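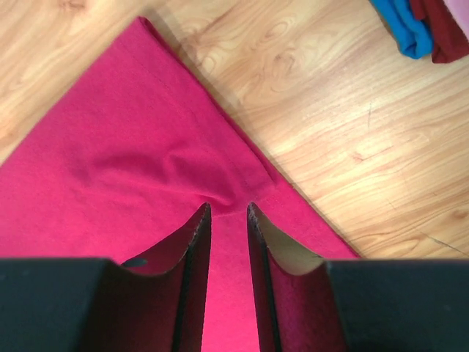
Figure 3. Pink cloth on a light wooden floor, one corner toward the top.

4.2 What households mean by "put away"

We asked the members of 12 households in Huvstead and Evside to keep a diary of their laundry for 19 days. The instructions ran to a single page and defined every term we expected to cause trouble: "load," "dry," "fold," "iron." We did not define "put away," on the grounds that everyone knows what it means. Much of this section is the result of that decision.

The diaries record a wide range of final destinations. In some homes a towel was put away when it reached a shelf. In others it was put away when it reached the right room, or the foot of the stairs leading to the right room. One Evside household used the phrase for anything that had left the kitchen. Another kept a chair in the upstairs hallway whose contents were logged as put away every evening and as "still on chair" every morning, in the same handwriting.

We first treated these entries as errors and tried to correct them with a follow-up form. The follow-up form made things worse. People who had been writing "put away" with confidence began to write "put away (sort of)," and one diary switched to a system of stars whose key we never received. We went back to the original wording and coded each entry by the place named, where a place was named.

Flat items were handled differently from clothes. Napkins, dishcloths and pillowcases were folded more often than shirts and were also more often left where they had been folded. Several diarists explained that a folded square "looks done," and that something that looks done can stay on a sofa arm for days without bothering anyone. Shirts had no such luck. An unfolded shirt drew comment from other members of the household, and the comment was usually written down in full.

Fitted sheets deserve a paragraph of their own and will get a short one. We had planned to compare folding methods. The diaries offered "rolled," "balled," "gave up" and a drawing.

Earlier work with the Ackah scale scores household order from 0 to 100, with points taken off for items found outside their assigned storage. The scale assumes that items have assigned storage. Applied to our diaries it gave low scores to households that described themselves as tidy, and its best score went to a home that had sent most of its laundry out to be done. We do not report the scores further. The Kominell checklist, which asks only whether a person could find a clean towel when they wanted one, fit our material much better, although two diarists objected to the word "clean" and one to the word "wanted."

Section 4.3 turns to socks, where the diaries are less cheerful.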